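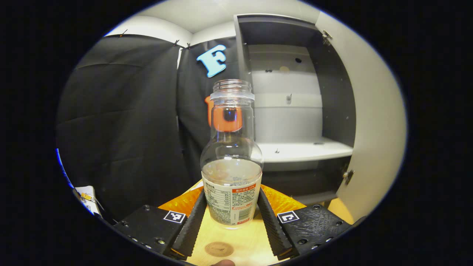
上个月我在这个栏目里说想聊聊家里的空瓶子，结果收到的回信比聊阳台种菜那期还多，看来大家厨房角落里都有那么一袋。我自己是从冬天开始认真攒瓶子的，起因很没出息：囤的果汁喝得太快，水池底下的柜门关不上了。攒着攒着就养成了一个毛病，扔之前总要把标签看一遍。以前买饮料我只看颜色和价钱，现在才发现字都写在那儿呢，红橙色的一条底，白字，“果汁含量 12%”，旁边还有营养成分表，字小得我得摘了眼镜凑上去看。12%！我一直跟家里人说这个是“喝水果”，说了大半年，脸有点热。倒也没有因此不买，味道我还是喜欢的，只是早饭那一杯换回了白开水，它挪到了周末下午。

说回瓶子。我最喜欢留的是这种透明的，肩膀圆鼓鼓，口上带螺纹，没有颜色，装什么一眼就看得出来。带颜色的瓶子我也留过几个，装了绿豆和黑豆，放进柜子里以后再也没分清过，有一次煮粥煮到一半才发现拿错了，那锅粥全家喝了两天（其实还行，就是颜色吓人）。

先讲撕标签，因为回信里问这个的最多。纸标签比塑料膜那种麻烦，膜的找到虚线一扯就下来，纸的你一扯，上面一层走了，底下一层毛毛的还粘在瓶子上，越搓越脏。我的办法是找个盆，放温水，瓶子灌满水拧上盖再泡，不灌水它会浮起来，半边湿半边干，白泡。水别太烫，薄一点的瓶子遇到热水会缩，我有一个缩得像个葫芦，现在还摆在窗台上，舍不得扔。泡上半个下午，用手指肚从边上慢慢推，大部分能整张下来。剩下的胶印，抹一点炒菜的油，放十来分钟，再用洗洁精洗。有位读者来信说她用风油精，我试了，确实快，但那个瓶子后来装什么都是风油精味，各位自己斟酌。

洗里面也有讲究。瓶口窄，刷子伸不进去，我就抓一小把生米，加点水，盖上盖使劲摇，摇到胳膊酸为止，倒出来再冲两遍。米可以拿去浇花，别浪费。甜饮料的瓶子一定要马上洗，我偷懒放过一晚上，第二天早上蚂蚁排着队来了，从阳台一直排到冰箱边上，蔚为壮观。洗完倒扣着晾，我用的是碗架最外面那一排，瓶口朝下斜插着，晾一天一夜比较放心。里面要是还有水汽，装干货准要坏。

然后是大家关心的，到底能拿来干什么。我得先说一句扫兴的话，这类饮料瓶我不拿来装油、装酒、装醋，也不装热的东西，更不会反复灌水喝上几个月。瓶子本来就是用一次的，装点生的干豆子、小米，过一阵子换新的，我觉得可以，再多我心里就不踏实了。洗衣液、消毒水这些也千万别往饮料瓶里倒，家里有老人孩子的尤其要当心，长得跟果汁一样，渴了谁看得清。

我家现在在用的有这么几样。厨房里装小米、绿豆、薏米，用的时候直接往锅里倒，瓶口小，出来得慢，手一抖也不会撒一灶台。阳台上有两个剪开的，下半截当花盆，底上用烧热的针扎几个眼，种了小葱，长势喜人，我每次下面条都去剪几根。上半截倒过来当漏斗，灌豆子的时候特别好使，比我在店里买的那个漏斗还顺手。剪口会割手，记得用胶带包一圈边，我吃过亏的。还有一个放在书桌上装纽扣，从前纽扣都在一个铁盒里，要找一颗白的得全倒出来，现在隔着瓶子转一转就看见了，虽然掏出来还是费劲，哈哈。

出门旅行也用得上。春节我回老家，带了一瓶炒好晾凉的芝麻，路上一粒没漏，我妈看见了直说这瓶子好，留下了。后来打电话，她说已经装了花椒，还让我下回多带几个空的回去。我说您那边超市没有卖饮料的吗，她说有，可是那个不是你喝过的呀。我想了半天也没想明白这是什么道理，反正又给她攒了一袋。

攒得太多怎么办？我的规矩是水池底下只放一个袋子，满了就清。清的时候把瓶身拧一拧压扁，盖子单独收在一个小盒里，标签要是还没撕就随手撕了。楼下收废品的师傅周一上午来得早，我一般头天晚上就把袋子放在门边，免得睡过头。卖的那点钱我从来没认真算过，都扔进鞋柜上的碗里，凑够了就去买橘子，真的橘子，百分之百的那种。

下一期想写写玻璃罐，尤其是那种拧死了怎么都打不开的盖子。我已经收集了好几种偏方，有拿热毛巾捂的，有拍底的，还有拿勺子撬边的，打算一样一样试过再来汇报。您家里要是有什么独门办法，欢迎回信告诉我，写几句就行，带照片更好。种小葱的朋友也请报个平安，我那两盆最近叶尖有点发黄，不知道是水多了还是晒少了，谁懂的救救它们。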